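Storage and Stationery Forum
Shared Workspaces: Furniture, Shelving and Containers
Topic: Stacking lidded storage boxes of mixed sizes: request for guidance

santoro_e
Posts: 70

Good afternoon to all members.

I am responsible for the stores at the Hosia building and am preparing a short written standard on the stacking of lidded storage boxes. Our present guidance covers cardboard archive boxes only. The smaller lidded boxes, of the kind with a long oval opening in the lid, are not mentioned in it, and each department has adopted its own practice.

I should be grateful for members' views on the following points.

Whether the box with the slotted lid should always be placed at the top of a stack.
Whether the widest box must form the base.
Whether boxes of different colours may share a stack where the colours denote different contents.
Where lids should be placed while a stack is being sorted.

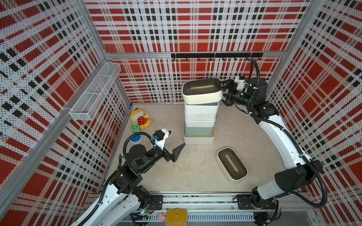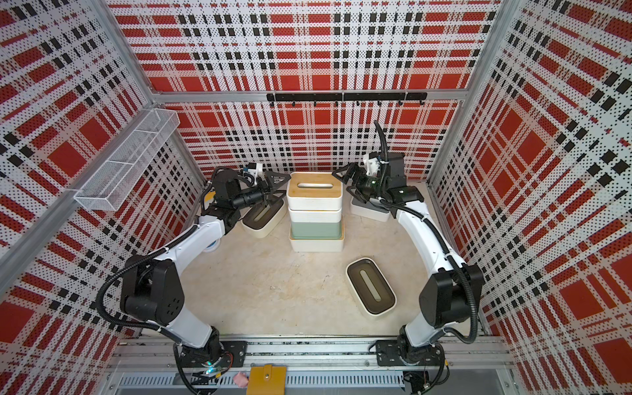 The draft standard at present permits a maximum of six boxes on a work surface and makes no distinction between a base box and any other. I would also welcome comment on wall fittings, as the draft says nothing about hook rails or wire baskets.

Ermanno Santoro

Flandarness_Stores
Posts: 1362

Thank you for raising this. Our own rule is that the widest box goes at the bottom without exception, and I note that the base box is slightly wider in both of your views. I would retain that and state it in the first paragraph of the standard.

On the second matter, a slotted lid should in our opinion be at the top. The opening is of no use if it is covered, and dust is easily dealt with by a sheet of card placed inside the lid.

We permit four boxes, not six. Staff are required to lift the upper boxes in order to reach the lower ones, and a lower limit reduces the handling.

quillmark
Posts: 100

I regret that I cannot agree with the limit of four. The correct limit depends upon the weight of the contents and the height of the surface, and a single figure will be ignored by departments that keep only envelopes and labels. Our written procedure sets a height at the shoulder of the shortest member of staff who uses the stack regularly. It has been in use since May and has given rise to no complaints.

I do agree with regard to the base.

Flandarness_Stores
Posts: 1362

A shoulder height is a reasonable measure for floor stacks. It is less helpful on a bench, where it may permit only two boxes or as many as seven depending upon the depth of each. A number can be printed on a notice and checked by anyone passing.

tomier_office
Posts: 623

May I comment on the lids. In the second view two of them are lying on the surface, one on either side of the stack. We had the same habit at Tomier and found that lids left flat took up the space required for the boxes themselves. Lids are now stood upright in a rack until the sorting is complete, and each is marked on the underside with the letter of its box.

As regards colour, we allow white and green boxes in the same stack provided that every box carries a label on its front face. Colour alone was not sufficient. Two new members of staff at the Henríquez annexe had been given different lists, and the green boxes were being used for both spare forms and completed ones.

quillmark
Posts: 100

Marking the underside of lids is sensible and I shall propose it here. I would add that a lid should be seated fully on its box before another box is placed upon it. A box set down at a slight angle tends to be left at that angle.

On wall fittings, I would suggest that an empty hook rail be given an assigned purpose in the standard, or be omitted from it altogether. Our compartmented basket is reserved for labels and pens.

santoro_e
Posts: 70

I am obliged to all three members for their replies.

The draft will be amended so that the widest box forms the base and the slotted lid is uppermost. Front labels will be compulsory where colours are mixed. I shall also adopt the marking of lids, although a rack will have to wait until the next round of purchases.

The question of height remains open. I am inclined towards a fixed number for benches and the shoulder measure for floor stacks, and would be glad to hear from any member who has operated the two together.

tomier_office
Posts: 623

We have done so around the loading area only. I will send you the wording by private message.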